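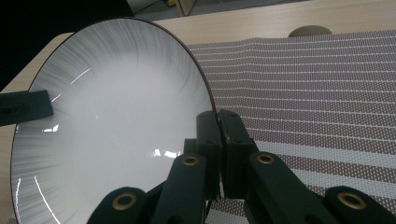
Shared grace before meals – has your parish tried it?

marlo_w
Posted December 21, 2023

Hello all, and a happy end of Advent to everyone. Our parish in Zirnen has been having suppers with the mosque down the road since August, and they've gone so well that I keep meaning to write about them here. Now we've hit a snag. Kilian Lanz, our deacon, would like one grace that everybody says together, and he's drafted something quite lovely, but a few of our people (and one or two of our guests, I gather) would sooner each side said its own. What have others done?

oldpewter
Posted 3 hours later

Say your own, and listen politely while they say theirs. I mean that kindly, marlo! A prayer written so that no one could object to it tends to leave out the very things we believe, and I'd think your guests feel the same about theirs. We tried a joint one at Moen years ago, 30 of us mumbling off a sheet, and I came home feeling I hadn't prayed at all.

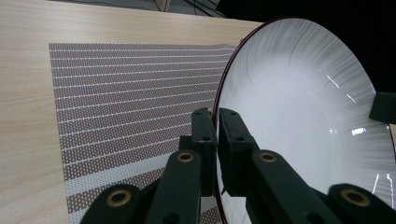

teabythelake
Posted 5 hours later

Grace at a table is a different matter from worship in a church, I'd have thought, and I'm a bit more relaxed about it than oldpewter. People are hungry, they're grateful, and a sentence of thanks to God is something both households would say at home anyway. My mum laid a woven placemat with rows of little white dots on our plain wooden table every single night, and whoever happened to be visiting, Catholic or United Church or nothing much, bowed their head over it with the rest of us. Dad kept it to one line. I don't believe any of us came away muddled about our faith.

oldpewter

Your dad's guests were joining in your family's prayer, though, and they knew whose it was. I'd have no quarrel with that. It's the composing of a new one for the occasion that bothers me.

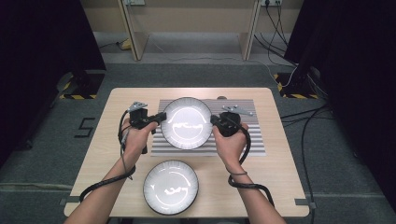 And I'd add that silence is a perfectly good choice as well. A minute of it before the soup, everyone praying as they're used to, and you've offended neither your neighbours nor your conscience.

marlo_w

Thank you both, truly. I like the silence idea, though I suspect Kilian will be a little sad about his draft – he's worked hard on it. I'll ask the imam what he'd prefer before our next supper, which I probably should have done first.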